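Cundton Evening Workshop
Looking After Older Desktops
Handout 3: Inside the case, and the processor in its socket

Welcome back, everyone. I promised last time that we would finally get the side panel off, and so we shall, but please read these pages through with a cup of tea first. My own first computer was bought in 1997 and I was frightened of it for years, which was a great pity.

Old thermal paste

The paste sits between the processor lid and the cooler and helps the heat across. With age it can dry to a pale, cloudy smear, and it wants cleaning off before any fresh goes on.
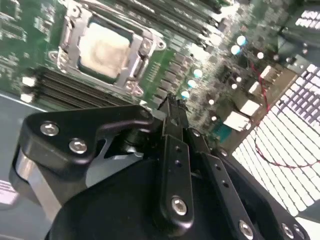 A lint-free cloth and a little isopropyl alcohol will do it - go gently, and keep well away from the memory slots. Please don't scrape with anything metal, however stubborn the last bits seem.

Finding your way about

1. Lay the tower on its side, unplugged, with the open side facing up.
2. Find the big landmarks first: the power supply, the drive cage, the graphics card. On a Dell like ours the blue plastic parts are a great help, as the hard drive has a blue handle and the expansion slots have blue latches.

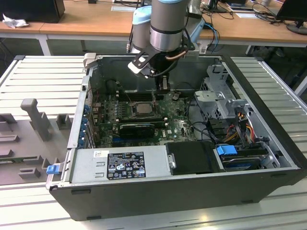

3. Look for the processor socket near the middle of the board, with its metal frame.

Taking the processor out

Release the lever, lift the frame, and raise the processor straight up by its edges. Once the socket is empty, keep your fingers, sleeves and tea out of it!
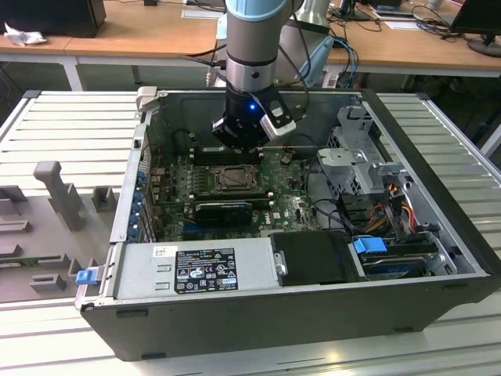 Several people in the Irurness group asked whether the board has to come out of the case for this, and whether the graphics card should come off first. No to the first, and only if it gets in your way to the second.

Putting it back

Match the small marks at the corners, lower the processor in without pushing, and close the frame. The lever does feel stiff, and I still hold my breath a bit. 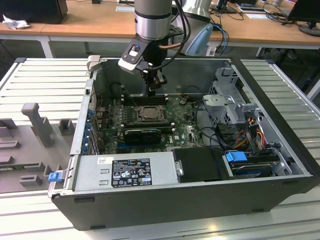
Could we have longer on the paste next time, one of the Irurness group wrote on the feedback sheet, as a pea-sized blob means something different to everybody. Yes, gladly. We'll begin with that in Handout 4, so do bring your cloths.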